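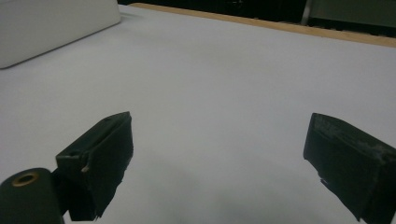

# Gripper notebook, February, Paiva build

Morning, at the white table. Wrap on both fingers is fraying. The left one is ragged along its lower edge, and the right has a small flap sticking out near the bottom of its inner edge. Top of the right finger is scuffed gray. Left is cleaner, just one white scuff down the side. Brass-colored ring on the left mount stays as is for now.

## Plan for the rewrap

- Strip both fingers back to the bare part. Don't patch over the old layer, we tried that on the Firel and it peeled in a day.
- Cut new strips 17 mm wide. The old ones were 12 and left too little overlap.
- Start at the tip and finish on the outside face — the loose ends have all been on the inner or bottom edge so far.
- Leave the little hole by the left tip uncovered.

## Closing force

Servo setting is 930 in the Dreketti config. I want to drop it a bit once the new wrap is on and see if foam blocks still hold. Last run was 13 pick attempts with two slips, both on the smooth block. Could be the wrap, could be the setting. Change one at a time.

## Loose ends

Plillon bracket still not here. The spare is printed but the bore is tight and needs reaming before anyone fits it.

If you use the gripper before I get to the rewrap, keep it to light parts and write down any slips on the next page. Tape is in the second drawer, good scissors are on the hook by the drill press.

Next: strip the right finger first, it's the worse one to grip with.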